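Workshop > Drawing > Setups

How to set up a still life on a plain white table (without buying anything)

Last updated June 15, 2019

146 shares | 2 comments

Most advice on still life setups reads like a shopping list. You are told to get a shadow box, three yards of velvet, a pewter jug and a bowl of lemons, and by the time you have all that you could have finished a drawing. I have doubts about nearly all of it. A white table, some vegetables and one household object will keep a beginner busy for an afternoon, and the setup takes less time than sharpening the pencils.

What you need

A white or pale tabletop. A sheet of white paper over a dark one works if you tape it flat.
Vegetables in different sizes, with the leaves left on if they came with leaves.
One manufactured object with a curve in it.
Paper, pencils, an eraser.

I left "a good north light" off the list. It's lovely if you have it. I have a kitchen.

Step 1. Choose the big thing first

Pick the manufactured object before you go near the vegetable drawer. It sets the scale for everything else. Bottles are the usual choice and I find them dull, though Prakash Thevar, who taught me, would draw nothing else. A desk lamp is better value. The head is a dome, the base is a disc, and the two overlap at an awkward angle that will show you very quickly whether you can draw an ellipse.

Glossy paint is harder than matte. People will tell you to avoid it for that reason, which seems backward to me. The highlights are small and have definite edges, and you can leave them as bare paper.

Step 2. Pick vegetables by shape

Color matters less than you've been told, at least if you're working in pencil. Look for one blocky shape, one long one and a group of little round ones. A pepper, a carrot and some small tomatoes cover it. Keep the tomatoes bunched together so they read as one item. Scattered, they look like a spill.

Step 3. Spread everything out, then leave it

The standard rule is to overlap your objects. I'd ignore it for the first drawing. Give each thing its own patch of table, step back, and draw the gaps as carefully as the vegetables. You can push things together for the second drawing, once you know what each of them looks like by itself.

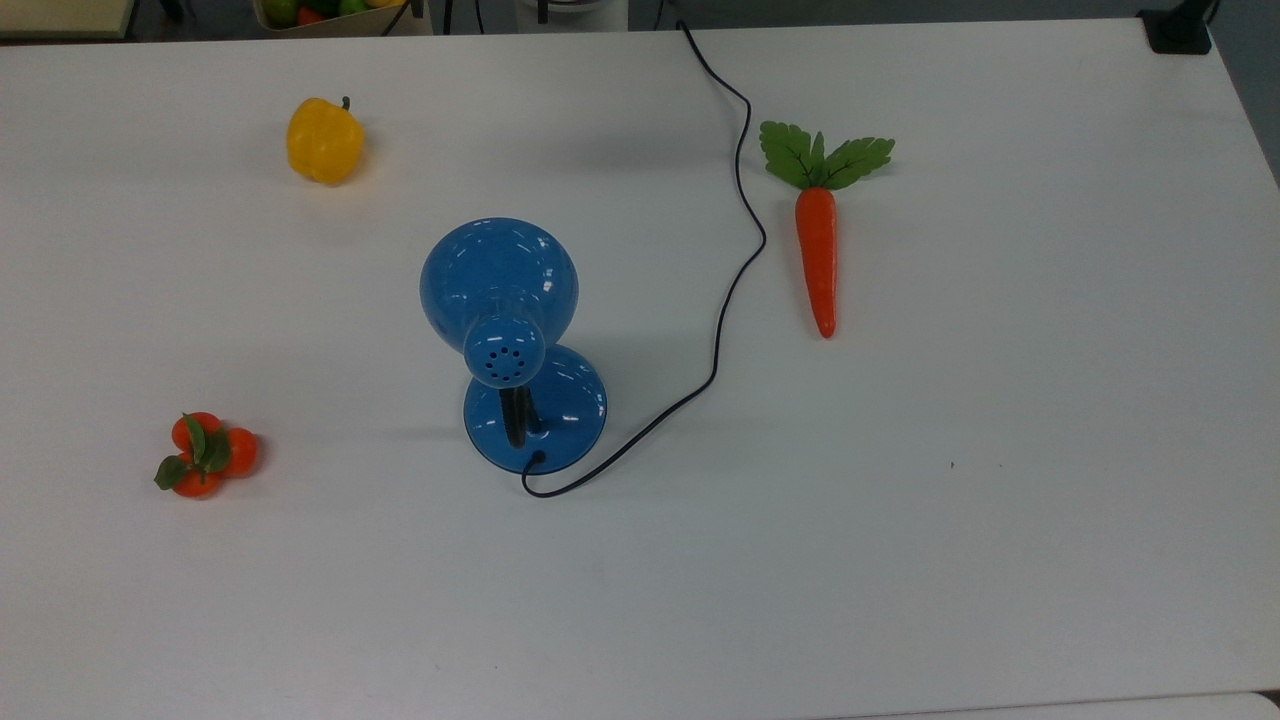 Blue lamp, pepper, tomatoes and carrot, with plenty of white between them.

The cord is the part everyone wants to hide. Try leaving it in. A black line wandering over a white table does a lot of work: here it runs up between the lamp and the carrot and splits the space in two, and its bends give you something to measure against. If your cord lies dead straight, nudge it. If it has tied itself in a knot, undo the knot and let it fall where it likes.

Step 4. Find your view

Look down on the table before you settle into a chair. From above, the objects separate and the tabletop becomes the background, so there's no wall or window to fuss over. From a chair they start to crowd each other. Neither is correct, whatever the books claim – I just think the high view is kinder to beginners.

Step 5. Draw the table last

Shadows on white are pale. Put them in early and they go too dark, every time. Get the objects down, then squint, then add only what you can still see.

How long will it keep?

Tomatoes and peppers will hold for a couple of sessions. Carrot greens wilt sooner than you'd like, so draw those first. I have read that misting them helps. I tried it and got a damp table.

Comments (2)

Gwendolyn Kapoor
I was sure the cord would ruin it. Left it in and it's the best bit of my drawing. The ellipses are another story.

Arash Talebi
Not convinced about skipping the overlap. Mine looked like a seed catalog – did the second version pushed together and liked it much more.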